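4.2 Where people dry things, and why it matters to the numbers

I came into this part of the study thinking it would be the dull one. We had asked the nine households in Prarby to keep a drying diary through October, and I expected a lot of entries saying "airer, spare room" and not much else. What came back was 504 entries and a good deal of quarrelling with our form! We had printed four boxes (line, airer, radiator, machine) and people kept writing in the margins: banister, back of a chair, top of the door, the shower rail but only for towels. I ended up adding a fifth box called "other" and then splitting it twice, which I know makes the table in Appendix B a bit of a mess.

The thing that surprised me most was how much the weave decides the place. Flat cottons go wherever there is room. Anything looped or knitted gets moved, sometimes two or three times in an evening, and the person moving it often can't say when they last did so. One household had a jumper down as drying on the stairs at breakfast and in the kitchen at lunch, with a question mark for everything in between. For the drying times in Table 3 I have used the last place written down, knowing full well that this flatters the kitchens.

Spin speed muddies it further. Five of the homes spin at 1000 as a matter of habit and the rest turn it down for knitwear, so a knitted piece goes up heavier to begin with. I tried correcting for this with the kitchen scales we lent out, but the Horgan scales only settle properly above 300 grams, and a good many of the smaller pieces never got there. The Hastent ones were better, though I only had a pair of them. A looped knit has far more surface than its size suggests, and a fold hides a lot of it. 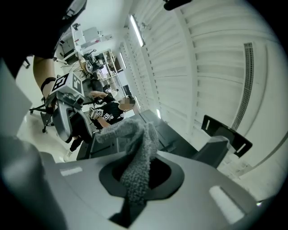 Figure 3. Grey knitted cloth seen close to (upper); dark grey cloth near the junction of two black poles (lower).

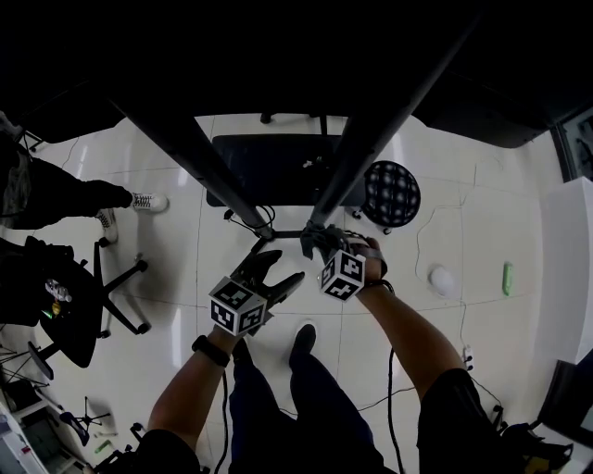

Sigrun Nyberg, reading an early draft, wrote back that I was making too much of the weave and too little of the fold. In her view a knitted thing doubled over a rail dries slowly wherever you put it, and the moving about is people noticing the damp side and turning it outwards. She wanted the fold recorded from the start and thought the Wornmont form, which has a line for it, would have served us better than ours.

I think she is partly right. Nineteen of the margin notes do mention turning something over, and I had filed them all under "moved". They are now a category of their own in the revised table, and the medians for knitwear shift a little as a result, mostly in the homes with narrow rails. The flat cottons stay where they were. I have left the old coding in the appendix too, so anyone who prefers it can work from that.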